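**Student project notebook, Nomano team - June, session 4**

Present: full team. Start 14:00.

The purpose of this session was to rehearse the basket task before the Numulport student round. The rules require the robot to lift a basket by its handle with both grippers available and to set it down on the same table. Points are lost for dragging.

The settings from the previous session were loaded without change. Arm speed was limited to 200 mm per second for all attempts. The basket was placed on the slatted table with its handle upright, as the rules specify. 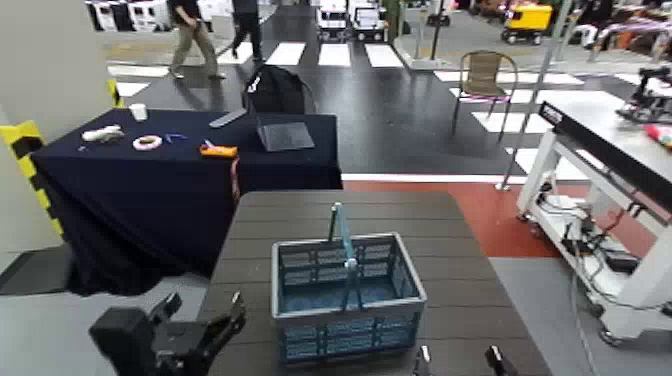
*Basket on the slatted table, handle up, grippers low.*

Points to carry forward:

- The approach height for the left arm should be written into the shared settings file - it is still being typed in by hand.
- The log for this session holds 3,315 lines. It has been saved under the Urio folder and must not be renamed.
- The start position of the basket needs a marked outline on the table. Placing it by eye is not acceptable for scored attempts.

The left arm was then examined separately, with attention to the path of the gripper close to the basket side.

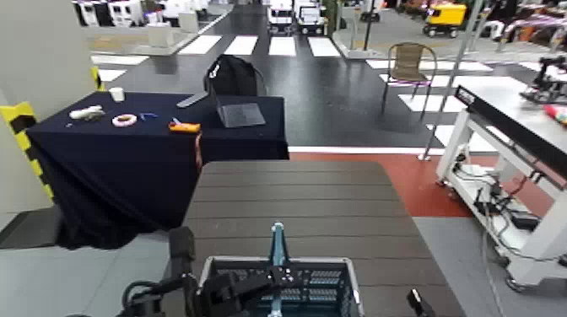
Grotitz wrote in the margin that the path should be slowed further over the last part of the approach, and asked whether the 2 arms need to move at the same time at all. The question is to be settled before the next session.

Batteries on charge, 16:40.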